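We use cookies to remember your preferences and to see which newsletter items get read. Accept all | Manage settings

Getting your gut ready for the big clean-out

2021-04-02

Hello again from the Isenthorpe Gut Group! My inbox has been full of one thing since the last newsletter, and it's bowel prep. So many of you are finally getting your colonoscopy letters after a long wait, and the same worries keep coming up (the taste, the timing, whether you can leave the house), so I've given the whole item over to it this time.

I had my own second one at Odcombe in August, so I do speak from fairly recent experience. The test itself was fine. I had gas and air, watched a bit of my own insides on the screen and was home for tea. The day before is the part people dread, and I think most of that dread comes from not knowing what the day looks like.

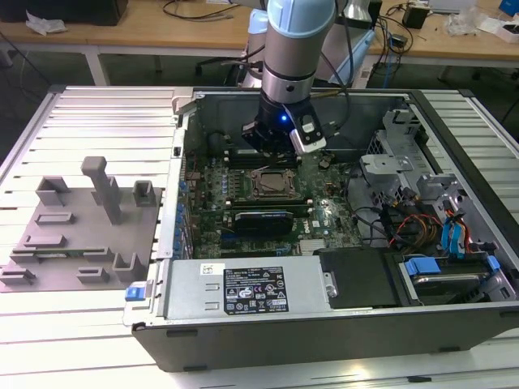 My letter asked me to go on to low-fibre food 2 days beforehand. White bread, white rice, plain chicken, eggs, potatoes without the skins. I'm a porridge and seeds person, so I was sulking by lunchtime, but it does make the next stage easier. Mal-soon Nam, who many of you know from our phone line, says she cooks a big pan of white rice and freezes it in portions so she isn't tempted by the brown loaf in the bread bin. Your own letter may say something different, especially if you have diabetes or kidney trouble or take iron tablets or blood thinners, so please go by that and ring the unit if anything doesn't make sense. They would much rather you rang!

Then comes the drink. There are several kinds and they're not mixed or timed the same way, so don't borrow your neighbour's instructions. Mine was split, with one lot the evening before and one lot very early on the day. I set an alarm, grumbled at it, and got on with it. Chilling it helped me no end, and so did a straw pushed well to the back of the tongue. Pieter Mnguni sucks a boiled sweet between glasses (not a red one, as red colouring can look like blood when they come to have a look round). Lech Grabowska tried warming his up and has asked me to tell you never to do that.

As for the bathroom, buy soft paper and some barrier cream, and put the cream on before you need it. I can't stress that enough. Have a book in there, a phone charger, and a jumper, because I got properly shivery at one point and had to shout for a blanket. Keep sipping the clear drinks your leaflet allows all the way up to the cut-off time. Clear broth felt like a feast by the evening.

A few people asked what happens if the prep hasn't worked well enough. Sometimes the team can still see what they need, and sometimes you're asked to come back and do it again, which is miserable but nothing to be ashamed of. If you've been sick and couldn't keep the drink down, or nothing much has happened hours later, ring the number on your letter and tell them.

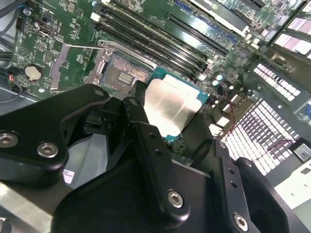 Dates and bits and pieces

Our survey on waiting for tests had 156 replies, thank you all so much. Corina Anghel is working her way through the comments and will write them up for the next issue.

The Trotside coffee meet-up is still online for now. We've been splitting into 4 small rooms so that the quieter ones get a word in, and I think we'll stick with it.

Lertchai Klinhom's sponsored walk has raised £2,872 for the helpline, blisters and all. Well done, Lertchai!

If you'd like a chat with someone who has been through the prep before you do yours, reply to this email and I'll pair you up.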